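Robots and kitchens: what we saw at the open day
For readers aged 8 to 11

Every February the Mahama workshop opens its doors for an afternoon, and anyone can go in and look. Our writer Palesa Mthembu went along with a class of 47 children. They wanted to find out how a robot learns to do a job with its hands.

The first stop was a small table where a person was working with two grippers and some tubs of food.

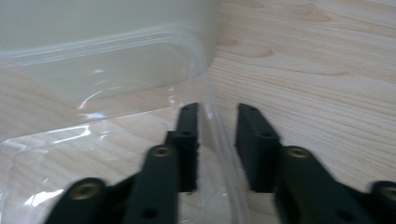
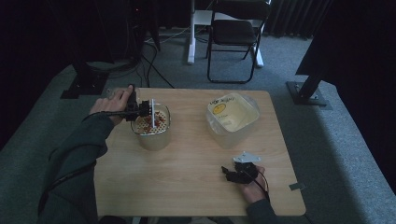
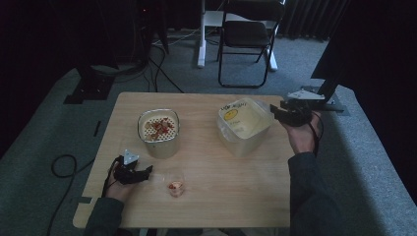

Grippers and plastic containers at the first table. The middle picture shows the strainer basket with small red pieces in it.

What is a gripper?

A gripper is a kind of hand for a robot. Your own hand has five digits and a lot of joints. Many grippers have just two fingers. They can open, close and hold on, and that is enough for a surprising number of jobs.

Look at the first picture. The gripper has two black fingers, and one is on each side of the wall of a clear plastic container. If the fingers close, they will pinch the wall between them. You do the same thing when you pick up a cup by its edge with your finger and thumb.

Why is a person holding them?

The grippers at this table are not fixed to a robot. A person holds one in each hand and does the job with them. Albane Moulin, who runs the demonstrations, explained it to the class like this:

"If I pick up a tub with my bare hands, I use my palm and all my fingers. A robot with two fingers can't copy that. So I do the job with the same sort of fingers the robot has."

While the person works, the movements are recorded. The recording shows where the grippers went, how they turned and when they opened and closed. A computer program is then given a lot of these recordings and looks for what they have in common. This is called learning from demonstration. A demonstration is when you show how something is done.

One recording is not enough. Tubs may stand in a different place each time, and food never falls in quite the same way. The team at Mahama made 59 recordings of one short job before they tried it on a robot. The robot's first tries were still slow, and it missed the tub twice.

Why is clear plastic difficult?

Find the clear container in the first picture again. You can see the lines of the wood straight through it. There are bright white shiny spots on it too.

People are good at working out where see-through things are. We have had years of practice with glasses and windows, although most of us have walked into a glass door at some time. A computer gets its information from a camera, and the camera picks up the wood behind the plastic as well as the plastic. The program has to find the container from small clues, such as the rim and the shiny spots.

The small cup in the third picture is hard to find for the same reason. It stands near the front of the table and has a few reddish and pale bits in the bottom.

Why does the basket have holes?

In the second and third pictures there is a strainer, which is a basket or tray with small holes. A strainer lets liquid run through and keeps the bigger bits back. You may have one at home for pasta or peas.

Small bits of food are a good test for a robot. They are all different shapes, they slide about, and they can stick to the sides. Ashraful Sivakumar builds grippers at the workshop, and he said soft and crumbly things are harder to handle than heavy ones.

What else was there?

The next room had a robot arm called Pukska. It stacks wooden blocks, and five children at a time could stand behind the yellow line and choose the colours. It dropped one block while we were there – a green one – and waited for somebody to put it back.

After that Mireille Hervieu showed the class how a robot is stopped. There is a big red button beside every arm, and anyone may press it if something looks wrong. Pressing it cuts the power to the motors. The children took turns to press it, and Pukska stopped each time.

Try it yourself

You need a clean, empty plastic cup, a bowl, some dry pasta and a friend.

1. Put the pasta in the cup and stand the cup on a table next to the bowl.
2. Use only the thumb and first finger of each hand. Tuck the other fingers away.
3. Pick up the cup and tip the pasta into the bowl.
4. Ask your friend to move the cup and the bowl to new places, then do it again.
5. Now try with thick gloves on.

Write down which part was hardest. Did you hold the cup by its rim or round its sides?

Words to know

Gripper: the part of a robot that takes hold of things.
Demonstration: showing how a job is done.
Strainer: a basket or tray with holes that lets liquid through.
Transparent: see-through, like clear plastic or glass.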